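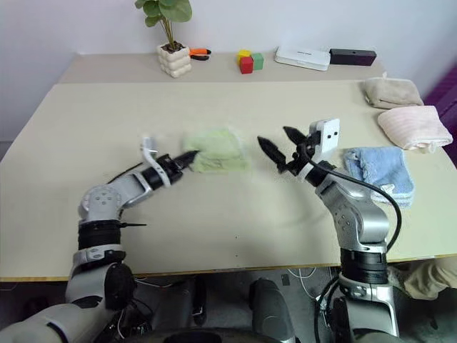
A folded green towel near the middle of the table, with a gripper against its left side.

Starnby Tales - read me first

Hi, and thanks for stopping by! Starnby Tales is a little collection of old fables that I've been retelling in my own words, mostly in the evenings with a cup of tea going cold next to me. You'll find 30 stories in the folder, all in plain text, all short enough to read out loud before somebody falls asleep (sometimes that somebody is me).

What's in the folder

Each story is its own file, named after the main animal. So the fox who lost his tail is in fox.txt, the crow and the pitcher is in crow.txt, and so on. There are two frog stories, so the second one is frog-b.txt. I know, I should have planned that better!

The longest one is the town mouse and the country mouse, at 1297 words. I tried to trim it and then ended up adding a whole dinner with cheese and a rude cat, so it stays long. In my version the country mouse is called Rafferty and his cousin in town is Rinus, and they argue all the way through. Kids seem to love the arguing.

Cemelley is the name of the village where most of the stories take place. It isn't in any of the old versions - I just got tired of writing "once, in a certain village" over and over. If you want to swap in your own town, go right ahead, a find and replace will do it.

How the files are laid out

The first line is the title. The second line is a reading level from 1 to 5, where 1 is for the very small ones and 5 has some longer words and a sad bit or two. Then there's a blank line and the story starts. I left the morals off the end, so you can talk about them or skip them. If you really want them, they're all in morals.txt, in the same order as the stories.

Things I still need to fix

The lion and the mouse switches from past tense to present halfway down. 3 stories have no reading level yet (goat, heron and the second frog). Some files use curly quotes and some use straight ones, and if that bothers your text reader, it bothers mine too. I'm hoping to clean all of it up by November.

Using the stories

Read them, print them, change the endings, put on a play with sock puppets! All I ask is that you keep the name Starnby Tales somewhere on the copy and that you don't sell them. If you spot a typo, send me the file name and the sentence it's in - the line numbers come out different on my computer.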